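Chapter 7
Trays, Tables, and the Last Small Toy

Before you read
Think of the last time you cleared a table. Where did you put the final item, the one left over when everything else had gone somewhere? Write down your answer before going on. You will need it for the first exercise.

Key terms: catch-all, home location, landing surface, leftover, sorting cost

Books on tidying like to begin with a bold claim. Everything you own should have a place, they say, and once each thing has a place the mess will stop coming back. The claim is repeated so often that most readers have stopped asking whether it is true. In this chapter we ask. We will use the smallest case we can find, a toy car and a tray, and see how much of the usual advice survives.

The first half of this book dealt with large things: beds, bookcases, winter coats, pots. Large things are hard to lift and easy to reason about. A coat that is on a chair is plainly not in the closet. Small things are the reverse. A toy car can spend a week on a table without bothering anyone, and a person who walks past it ten times may never see it as a job to be done. When we say that a room is tidy we are often saying that the small things in it have stopped being noticed.

The tray is the standard answer. It is cheap, it can be carried, it has a rim, and a child can be told to use it. Brightly colored plastic trays are now so common in playrooms and classrooms that few people remember deciding to buy one. The argument in their favor is that a strong color on a plain surface tells you where things go. We have seen this argument in print many times and have seldom seen it tested. 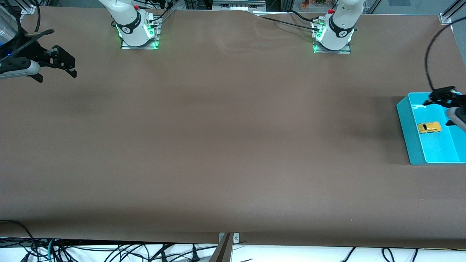 Figure 7.1. A bright cyan plastic tray on a brown tabletop.

The tray in Figure 7.1 is easy to find. Nobody would argue with that much. What the color can't do is tell you which things belong in the tray, and that is the question a person clearing a table has to answer. Should it hold cars only? Toys of any kind? Whatever was on the table at five o'clock? A tray without a rule soon becomes a catch-all, a container whose contents have nothing in common except that they were put there. Most homes have at least one. Look in yours before you trust what a catalog says about them.

Wumpini Ackah, whose workbook on household sorting is quoted several times in this course, puts it more bluntly: "A tray is a small table with walls. If you could not keep the table clear, I would like to know why you think the walls will help." We think she goes a little too far. Walls do help with things that roll, and toy cars roll. But her question is a good one to keep in mind whenever a container is offered as the cure for a habit.

What counts as clear?

Surfaces need a closer look before containers do. We call a table, shelf, or counter a landing surface when people set things down on it without planning to. Landing surfaces are flat, within reach, and on the way to somewhere else. The more open a surface is, the more it invites this, and for that reason the usual advice to "clear the surface first" has an odd effect. You clear it, and you have made the best possible place to put something down.

Defenders of the advice reply that a clear surface makes the leftover stand out. They are right about this, as far as it goes. The leftover is the item that remains after the main job is finished, and against a plain background it's hard to miss. Figure 7.2 shows a small yellow die-cast car, shaped like an old round-fendered Beetle, lying on a smooth, plain tabletop. The dark windshield is toward the right, so you can tell which way the car is facing from directly above. Had the same car been lying among crayons and puzzle pieces, you might have needed several seconds to find it.

Being easy to see is one thing and being put away is another. The two are confused all through the popular books. A Husent planning guide used in many evening classes tells its readers that "visible items get moved." Some do. Others become part of the view. The student who wants to know which will happen has to watch a table over several days, and that takes more patience than most authors of planning guides seem to have had. We suggest two weeks as the shortest useful period. One weekend will tell you about that weekend.

There is also the matter of what a single look can prove. A photograph of one car on a table says that a car was there at the moment of the photograph. It doesn't say whether the car had been taken out or was about to be put back, whether it had been forgotten, or whether someone liked it where it was. Bring this doubt to every before-and-after picture you meet, including the ones in this book.

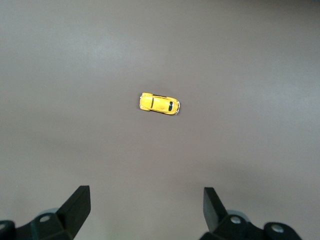
The cost of sorting

Suppose the rule is settled: cars go in the tray. Someone now has to pick up each car and move it. This is so ordinary that it is usually left out of the account, and leaving it out is how storage systems come to look better on paper than they do in use.

The sorting cost of an item is the effort of deciding where it goes plus the effort of getting it there. For a toy car, the second part is small. You reach, take hold, lift, carry, and let go. A low, rounded body sitting close to the table gives you less to hold than a block of the same length would, and wheels let the thing creep away from a careless hand. Still, a child of four can manage it. The first part, deciding, is where the trouble lies. With one category and one tray there is almost nothing to decide. With six categories, each with its own bin and its own label, the child has to know whether a yellow car is filed under "cars," under "metal," or under "yellow."

The Verbeke method, which was popular in day care centers for a time, used exactly this kind of fine sorting. Its handbook described a collection of 500 small toys divided among dozens of labeled boxes and promised that the work would become automatic. A later edition raised the collection to 1,000 without changing the promise. We could find no account in either edition of who did the sorting at the end of the day, or for how long. A reader who has worked in such a center will have a fair guess.

Now look at Figure 7.3 with the sorting cost in mind. The yellow car lies low on a brown paper surface, its front to the right. Its size, its shape, and its position all bear on the second part of the cost. Nothing about the car tells you the first part. For that you would need to know the rule of the house, and the rule is not painted on the toy.

The paper deserves a word too. Covering a table is often recommended on the grounds that it protects the top and can be thrown away. Both points are fair. But paper creases, and a creased covering is a slightly different surface from a flat one. If you plan to compare how things behave on a covered table and on a bare one, write down which you used. It is a dull note to take, and studies of this sort are often hard to use for lack of it.

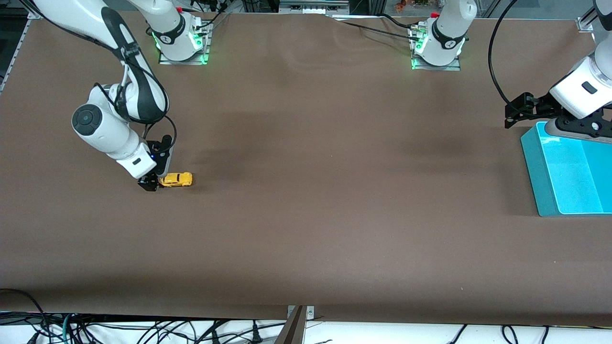
What this chapter covers

Section 7.1 looks at landing surfaces in the home and in the classroom, and at the weak evidence for color as a guide to storage. Section 7.2 takes up the leftover in detail. Section 7.3 sets out a way to record sorting cost with a pencil and a kitchen timer. Section 7.4 goes back to the claim we started with, that everything should have a place, and asks what it would cost to live by it. The reader should not expect a method at the end. We have three that work fairly well in some homes, and we say which homes.

Warm-up exercises

1. Go back to the answer you wrote before reading. Does the final item on your table have a home location — a spot where two people in your household would both look for it? Ask them separately.

2. Find a catch-all in your home. Write one rule that would cover everything in it. If your rule uses the word "other," try again.

3. Put one small toy on a table that people pass every day and tell no one. Note each evening whether it has moved. Keep going for the full two weeks, even if the first few notes are all the same.

4. The Pusten company sells a divided tray with the line "Tidy in one step." List the steps.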